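Recogida de diciembre: calcetines, guantes y algo para merendar

Mesa de clasificación, con mantel de rayas y los primeros paquetes encima 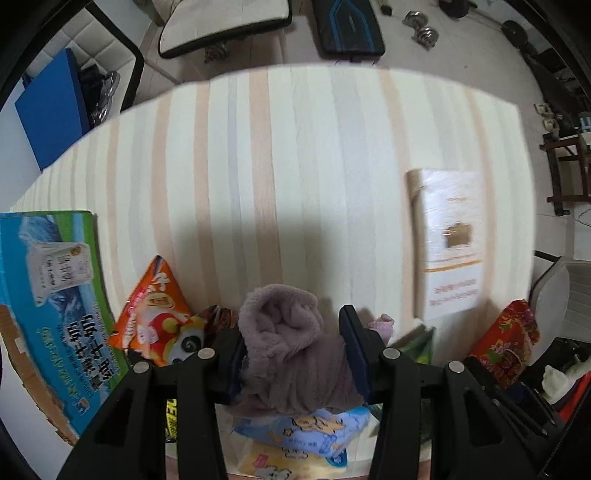

Qué estamos recogiendo

La recogida de invierno de la asociación vecinal Dormont sigue abierta durante todo diciembre. Igual que el año pasado, cada lote lleva una parte de ropa de abrigo pequeña y otra de merienda. En la parte de ropa entran calcetines gruesos, guantes, gorros, bufandas y cuellos. En la de merienda, galletas, aperitivos en bolsa, frutos secos, chocolate y batidos de cartón pequeños.

El año pasado salieron 104 lotes. Para este año tenemos apuntados 20 más, casi todos de familias de la calle Illés y de los bloques nuevos que hay detrás del mercado.

Lo que más falta hace son calcetines de adulto, de la talla 39 en adelante. De niño vamos bien. También faltan guantes de talla mediana. Bufandas tenemos de sobra y pedimos que no se traigan más hasta enero.

Cómo hay que traer las cosas

La ropa puede ser usada, siempre que esté lavada y sin agujeros. Los calcetines y los guantes tienen que venir emparejados, a ser posible doblados uno dentro del otro. El año pasado dedicamos una tarde entera a buscar parejas de calcetines grises y no las encontramos todas. Las prendas de felpa o de pelo conviene meterlas en una bolsa aparte, que sueltan pelusa y se pega a todo lo demás.

La comida debe venir cerrada y en su envase original. No podemos aceptar bolsas abiertas con pinza, ni comida casera, ni nada que necesite nevera. La fecha de consumo preferente tiene que ser posterior a febrero. Si una caja trae varios paquetes individuales, mejor dejarla sin abrir, porque los ingredientes suelen venir impresos solo en la caja y hay familias que necesitan leerlos.

Las bolsas de patatas y de aperitivos se aceptan, aunque ocupan mucho y se rompen si van debajo. En el lote se colocan siempre arriba.

Orden de los lotes

Para quien venga a ayudar por primera vez, el orden es el siguiente. Las cajas y cartones se dejan en un extremo de la mesa y la ropa en el centro. Los paquetes de merienda se reparten alrededor, con la etiqueta hacia arriba para ver la fecha sin tener que levantarlos. Primero se mete en la bolsa lo que pesa, después la ropa y al final lo que cruje.

En cada lote van dos prendas y cuatro paquetes de comida. Si el lote es para una casa con tres niños o más, se añaden otros dos paquetes. La lista con el número de personas por casa está colgada junto a la puerta — sin nombres, solo con el número de lote.

Los lotes con alergias llevan una pegatina verde y los prepara siempre la misma persona, en la mesa pequeña. Este año se encarga Rosário Ramalho. Si alguien encuentra un paquete con la lista de ingredientes en otro idioma y no la entiende, que se lo pase a ella.

Dónde y cuándo

Se puede entregar en el local de la asociación, por la mañana de 10 a 13 h y por la tarde de 17 a 20 h. La librería Gurklow también recoge bolsas en su horario habitual, pero solo ropa. El almacén es húmedo y no conviene dejar allí comida.

La papelería Fiduvis nos ha dado las bolsas de papel y las pegatinas, y se lo agradecemos. Las bolsas son algo más estrechas que las del año anterior, de modo que los cartones grandes no entran tumbados y hay que ponerlos de pie.

El reparto empieza la última semana antes de las vacaciones escolares. Quien pueda prestar un coche o un carro de la compra, que lo diga en el local o lo apunte en la hoja de turnos. Hacen falta sobre todo para la parte alta del barrio, donde hay varias casas sin ascensor.

Lo que no se reparta

Lo que sobre de comida pasará a la merienda de Reyes. La ropa se guarda en las cajas del altillo, separada por tallas y con la etiqueta puesta por fuera. El año pasado quedaron tres cajas sin etiqueta y todavía no sabemos qué hay en una de ellas.

La hoja de turnos para clasificar está en el mostrador de la entrada. Quedan huecos libres en las dos primeras tardes y en casi todas las mañanas.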